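Grindance Publishes Gripper and Controller Comparison for Tabletop Handling

Grindance has released the results of a bench comparison covering two parallel-finger grippers and three arm controllers, all run in simulation. The work was carried out with Samwood, which supplied the room models, and closed in February after 1796 completed trials.

Each trial asked a two-arm setup to pick up or move one household object on a dining table without touching its neighbors. The object set included bottles, cups, bowls and flat items such as cards. Camera tilt, wall texture and object placement were changed between trials.

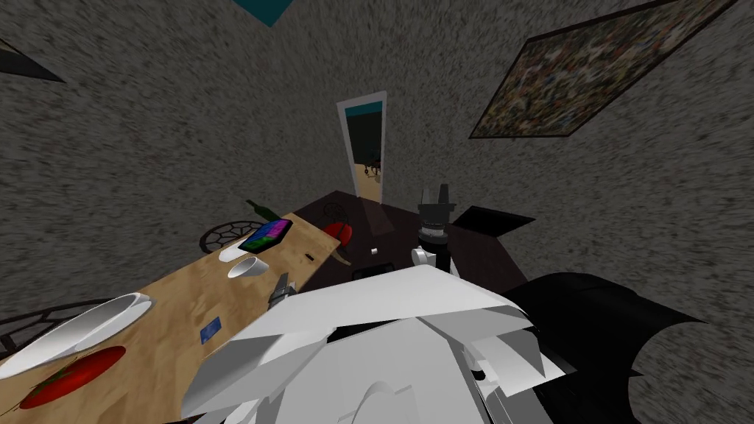
The Nillex controller finished 802 of its trials without a dropped object or an unplanned contact, the highest count of the three. Its lead was largest on bottles lying on their side. On flat items the gap between controllers was small, and the choice of gripper had more effect than the choice of controller.

"Thin objects remain the weak point," said Kiyoshi Tsuji, test lead at Grindance. "Of the failures we reviewed by hand, 127 were cards, and in most of those the fingers closed above the edge."

Tilted camera views added almost 7 percent to planning time for all controllers. Finger pad shape was held fixed throughout and will be tested separately.

The full results tables, object list and controller settings are available from Grindance on request. A second round on physical arms is planned at the Ndung'u test hall, using the same table layouts.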